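Plikari Audio Lessons: Frequently Asked Questions

Last updated Apr 4, 2026

What is Plikari?
Plikari is a set of spoken lessons on the Psalms, read and taught in English with some Hebrew. Each lesson takes one psalm or part of one. The series is taught by Ánh Lại, who also answers most of the mail.

Do I need to know Hebrew?
No. Hebrew words are said slowly, translated, and spelled out in the notes for that lesson. If you want to learn the alphabet first, there is a short starter lesson in the Felton section of the archive.

How long is a lesson?
Most run 40 minutes. A few of the early ones are shorter, and the lesson on Psalm 119 is split into 6 parts. You can stop and start anywhere. The player remembers your place if you are signed in.

How do I subscribe?
Open any podcast app and search for Plikari. Tap follow or subscribe, whichever word your app uses. New lessons will then show up on their own. Subscribing is free and we don't get your name or email address when you do it through an app.

Can I listen without an app?
Yes. Every lesson plays on this site. Go to the Lessons page, pick one, and press play. There is also a download button under each player if you want to keep the file.
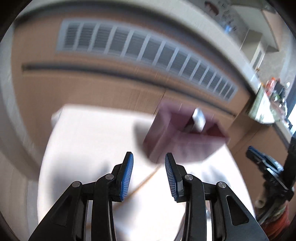
The two blue ribbed pads, facing each other.

What is the difference between the Felton and Mousavi sections?
Felton holds the older lessons, which were recorded in front of a class. You will hear people asking questions, and the sound is uneven. Mousavi holds the newer ones, recorded with one speaker and a better microphone. The teaching does not repeat much between the two, so it is fine to start with either.

Which Bible translation do you use?
We don't stick to one. The reader gives the name of the translation at the start of each lesson. When the wording matters, two or three versions are compared.

I am not religious. Is this for me?
Plenty of listeners aren't. The lessons spend most of their time on the words, the poetry, and how a psalm has been used by Jews and Christians. There is a prayer at the end of some of them - it always comes after the closing music, so you can stop there if you like.

Are there transcripts?
For some lessons. We finished the Mousavi transcripts in February and are working backward through Felton. If there is a transcript, a link to it appears next to the download button. If you need one that isn't posted yet, write to us with the lesson title and we will move it up the list.

Can our study group use the lessons?
Yes, and you don't have to ask. You may play them in a group, pause them to talk, and print the notes. If you print more than 500 copies of anything, please write first. Do not sell the recordings or the notes.

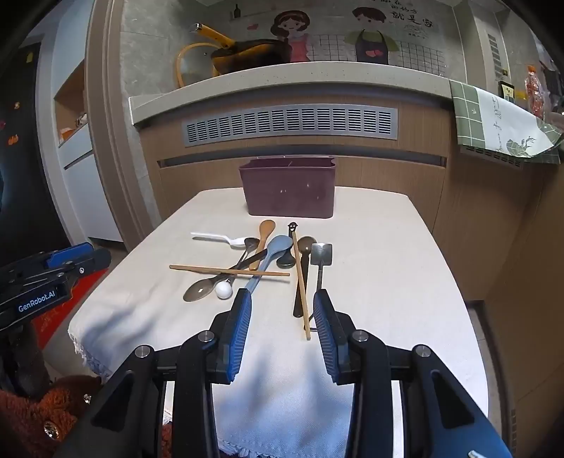
For groups, we suggest sending the notes out a few days ahead and reading the psalm aloud before you play the lesson. Groups that meet for an hour usually get through one lesson with time left for discussion. The discussion sheets are in the same folder as the notes.

What is the Odura list?
Odura is our email list. It goes out when a new lesson is posted, with the notes attached. It is separate from the podcast, so following us in an app does not put you on it. There were 631 people on the list at last check. To leave, use the link at the bottom of any email.

A lesson stops partway through. What should I do?
Delete the download and get it again over a steady connection. If it stops at the same point a second time, the fault may be in our file. Tell us the lesson title and the minute where it stops.

Why did the lesson numbers change?
We used to number by recording order. Now we number by psalm, with a letter added when a psalm has more than one lesson. Old links still work, but printed notes from before the change will have the old numbers on them.

Can I suggest a psalm?
Please do. Use the contact form and choose "Suggestion" from the menu. We read all of them but can't promise a date. Check the archive first, as the psalm may already be there under Felton.

How are the costs paid?
By gifts from listeners. There are no ads and no paid lessons. The Give page takes one-time and monthly gifts, and you can change or stop a monthly gift from the same page.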